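Courses > Physics for Everyone > Unit 3 > Handout: Center of Gravity

Print this page | E-mail this page

Center of Gravity
Mélanie Dufour, Campbell building

The center of gravity is the point where we can treat all of an object's weight as acting. For a uniform ruler it is the middle. For a hammer it is close to the head.

An object stays put as long as its center of gravity is above its base of support. A wide base helps, and so does a low center of gravity.

Problem 1. A uniform plank 300 cm long lies on a flat dock. How far can it stick out before it tips? (150 cm.)

Problem 2. Repeat with a 54 cm board. Draw the forces first — I grade the drawing. 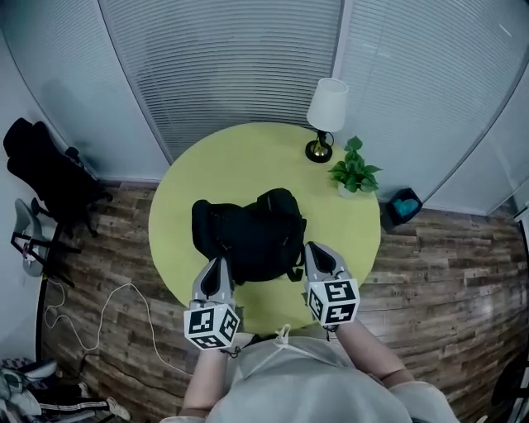
Overhang is the part people get wrong in the May test. Part of an object can be past the edge with no support at all, and the object need not fall. Take the black backpack lying on its side on the round green table: one strap hangs past the edge, but a strap weighs little next to the bag. For Problem 3, sketch a bag with a loose strap and mark where you think its center of gravity is.

Comments

Plenel: Is Problem 2 measured from the end of the board?

M. Dufour: Yes, from the end.

Nondarley: Problem 3 has no answer in my copy.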